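Swap room opens at Mundusstead

Old offices above the Rirent shop in Mundusstead are getting a new use from March, as a swap room for household bits and small furniture.

Doors open at 8 in the morning. Bring two things, take two things, no money changes hands.
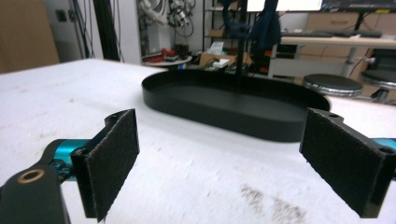
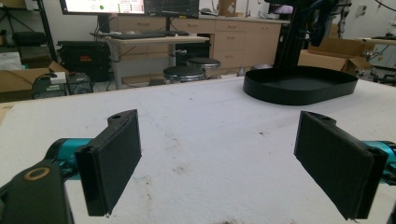

The black oval tray on the white work table, in both pictures.

Sandra Oakley, who is running it with Ridwan Lau, said the work table stays put for sorting and the desk at the far side will be for signing in. "We're still shifting stuff about. It'll be messy the first week and people will just have to put up with it."

Trays, dishes, linen, lamps, stools all welcome. No mattresses, no paint, nothing with a cut flex. Clothes go to the Jomstead collection instead, same as before.

The pair have had 2000 leaflets printed and they are going through doors in Mundusstead and Jomstead now. Anyone who can take a bundle should ask for Aisyah Ong in the shop.

Parking is at the back, not on the front as it says on the leaflet. Stairs only at the moment, so ring the bell if you need somthing carried up. Large items by arrangment.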